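Re: [hut-trips] Clolero hut, January dates and who's in
From: Xiaoyan Fu
Sent: 18/04/2026

Answering from my phone and then my laptop so sorry if this comes through in two styles. Reply under the old message, which I've cut down.

> Hi all, I've been reading back through the thread and I'm still not clear on
> a few things before I send money. (1) Is it the upper hut or the lower one?
> The booking page for Clolero just says "hut" and the map shows two. (2) Do we
> ski in from the Fitzsimmons lot or does somebody tow the bags? (3) Is the
> stove wood only, and do we have to split it? (4) What do people really sleep
> in up there, I run cold and last time at Stollia I was awake until four.
> (5) Can I bring my brother for two nights of the four. He's a decent skier,
> not a great climber. Also what is the deposit now, I have seen two numbers.
> Thanks, sorry for the list.

No, good list. In order, more or less.

(1) Upper. The lower one is the day shelter now, four walls and a bench, you can't book it and you wouldn't want to. The map on their page is old. Ignore the dotted line too, that was the summer trail before the slide and it goes nowhere.

(2) We ski in. 9 miles from the Fitzsimmons lot, and most of the climbing is in the back half, which is a bit rude. They used to run a bag tow on changeover days but I called and the woman said not this winter, snowmobile permit didn't get renewed. So everything on your back or in a sled. I have one sled, happy to put group food in it. If anybody else has one please say so NOW and not in the parking lot. Last time we left a perfectly good sled in a truck because its owner thought we had enough.

Be at the lot by 7, skis on by 7:30. I mean it this time. There's a gate and a sign-in box, one person signs for the group. Overnight parking is the far end, by the plow pile, not along the fence.

(3) Wood stove, yes. Wood is in the lean-to on the north side, already cut to length but a lot of it is rounds still, so yes some splitting. The ax up there is terrible. I'm bringing mine. There is a two burner propane for cooking and they say tank is included, but I'd still like one small camp stove as backup in case the regulator freezes up again.

Water is snow melt unless the creek hole is open. Plan on snow melt. It takes for ever, so whoever is up first puts the big pot on, no exceptions, I don't care if you're "not a morning person."

Deposit – I'll do it here since it's what everybody scrolls for. It's 100 each, non refundable after the hut confirms. The other number you saw, 212, is the full per person share for four nights, with the deposit already counted inside it. So 100 now, 112 later. If we drop a person the share goes up and I'll send a new figure. Please don't send me the whole thing at once, it messes up my sheet.

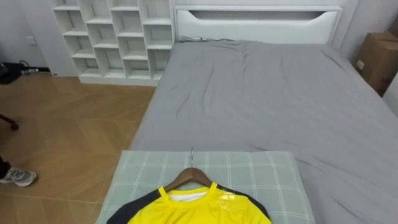

(4) Sleeping. The hut has bunks with foam pads, vinyl covered, fine but cold to touch. No blankets, no pillows. Bring a real winter bag plus a liner, and if you run cold bring a second short pad for under your hips. What I do for a pillow is stuff my puffy in a sack. I'm also packing a folded plaid cloth like the pale green one on the bed there, mine lives at the foot of the bunk and doubles as something to stand on in socks. And a wooden hanger with a metal hook, same kind as in the picture, one per person if you can stand the weight. The line over the stove is always full by dinner and a wet shell balled up on a nail is still wet at breakfast. Hangers go on the beam. You'll thank me.

Stollia was cold because the door didn't shut, by the way. I don't think it was your bag. Clolero holds heat well, the loft gets too hot if anything, so if you run warm take a bottom bunk and leave the loft to the shivery ones.

(5) Your brother. Yes from me, but two things. First he has to come in with us on day one or come in with somebody else, I'm not ok with anyone skiing that approach alone in January. And second he'd be leaving on day three, so who skis out with him? If you're both going out on day three then that's simple, just tell me, and the share gets worked out by the night. The climb is not hard, it's just long. The last pitch below the hut is steep enough that I kick my heel risers up and complain. If he can do the Flulura loop without hating it he'll be fine.

Everyone needs beacon, shovel, probe. Everyone. Fresh batteries, not the ones from last winter. We'll do a beacon check at the lot and a short practice on the flat before the trees. If you have never used yours get in touch and we'll go dig things up in a field some evening. I don't want to have this conversation at the trailhead.

Route stuff for those who haven't been. Up the old road to the second bridge, stay left, then the long traverse. DON'T follow tracks that cut up early through the open slope, people do it every year and it's a bad idea in any kind of wind loading. We stay in trees until the bench. Hut is on the bench, you don't see it till you're almost in the door. Past the hut the bowl tops out a bit over the 4000 line on the map (feet! somebody asked) and the skiing is best on the north side if it hasn't been hammered.

Food – I'd like to do it like last time, pairs take a dinner each, breakfast and lunch on your own. No glass. No giant bag of potatoes, we carried it in and then carried half of it out. Tell me what dinner you're doing so we don't get chili three nights running. I'm taking night one, noodle soup with dumplings, frozen dumplings travel great in that weather. One person in the group doesn't eat pork, so keep that in mind or ask me.

Trash all comes out. Ash goes in the metal can, not the outhouse, there is a whole laminated page about this on the wall and aparently people still do it.

What I need from each of you, reply to me and not the list:
dinner you want
sled yes/no
all four nights or not
emergency contact, even if I have it from before
deposit

I can hold the booking till the end of the month and then they release it. There's another group sniffing around the same nights.

Oh and the driving. I can take three plus skis. Snow tires or chains required past the turnoff, they do check. If you want a ride say where you're coming from.

Ok have to run, will read replies tonight.

Xiaoyan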